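Grurko Rolling Market Cart, Model 1058

Home > Carts and Carriers > Walking and Errands

In stock. Ships folded, with wheels packed separately in the same box.

We have been selling the Grurko for quite a while now, and it's still the cart we end up recommending when someone writes to us and says they walk to the store, they're tired of bag handles cutting into their fingers, and they want one thing that will last. It's a plain, upright, two-wheeled cart with a tall fabric bag on a folding steel frame. You can pull it behind you or push it in front of you, and when you get home it folds flat enough to slide in beside the refrigerator or hang on a sturdy hook behind a door.

Daranee Wiriya, who started this shop and still answers a good share of the mail herself, grew up going to the market on foot with her grandmother, and she is particular about carts. She has sent back more samples than the rest of us care to remember (one of them squeaked so badly that the dog left the room). The Grurko was the one she took home and never returned to the shelf, and hers is still going, faded a bit on the side that faces the kitchen window but otherwise fine.

The bag

The bag is made of heavy woven polyester with a coated lining, so a leaking milk carton is a nuisance and nothing worse. It holds up to 50 pounds, spread evenly, with the heavy things at the bottom where they belong. The top closes with a drawstring and then a flap over that, and the flap has a long strap with plenty of give in it, so a loaf of bread or a bunch of leeks can stick out without a fight. On the back there's a zippered pocket that fits a wallet, a phone and a folded list. On the front there's an open pocket that everybody seems to use for something different – umbrellas, mostly, but we've heard from a lady who keeps her library books there.

The whole bag lifts off the frame with 3 snaps and two loops. Wash it by hand in cool water with a little dish soap and hang it up to dry. Please don't put it in the dryer! The lining will pucker, and we can't do much for you once that has happened.

The wheels

People ask us more about the wheels than anything else, and we understand why. A cart can have the nicest bag in the world and still be miserable to pull. The Grurko comes with 8-inch wheels fitted with soft rubber tires, and they are a good deal quieter than hard plastic ones, especially early in the morning when you'd like to get out without waking the neighbors. They roll over small gravel and the usual twigs without catching.

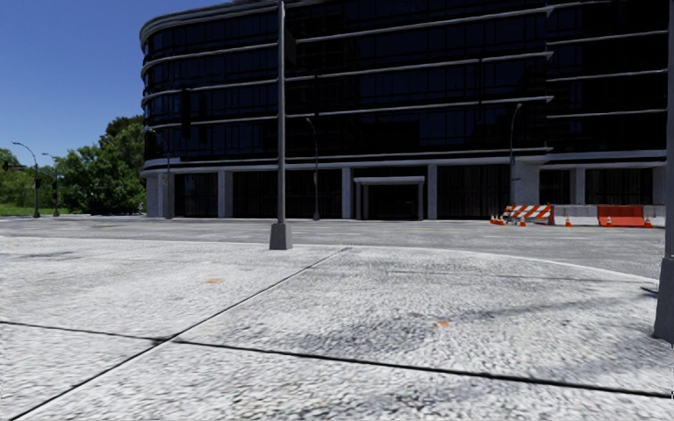

Joints in the pavement are another thing that soft tires handle nicely. You'll still feel them through the handle, but the eggs won't rattle the way they do in a cart with little hard wheels. For a proper curb, turn around and pull the cart up backward, tipping it well toward you. Going down, let it follow you slowly, one hand on the handle.

If you have stairs at home, have a look at the Rutik stair axle, sold separately. It swaps the two wheels for two sets of smaller ones that climb one step at a time. It adds some weight, and on flat ground we prefer the regular wheels, but for a walk-up apartment it's a kindness to your back.

The handle

The grip is foam over steel, wide enough for two hands or for one hand in a winter glove. It adjusts to two heights. If you're tall, use the upper one, and if you're not sure, start with the lower one and walk the length of a hallway with something heavy in the bag. You'll know pretty quickly. The foam does wear out in the end, usually after several years, and a replacement slides on with a drop of soapy water.

Colors

Dark green, navy, and a brick red that looks a little more orange in daylight than it does on most screens. The gray we used to carry is sold out until December.

Goes well with

Saber insulated liner – drops into the bottom of the bag and keeps frozen things frozen for the walk home.
Brivix rain cover – a clear hood with an elastic hem, folds into its own pouch.
Rutik stair axle – see the note under wheels.

Care and spare parts

Wipe the frame dry if you've been out in rain or on salted streets, and put a drop of light oil on the axle now and then. We keep wheels, caps, snaps, straps and grips on hand for the Grurko, including the older version with the round handle. If you don't know which one you own, send us a photo of the handle and the axle and we'll match the part for you. Wheel caps are free, just pay the postage.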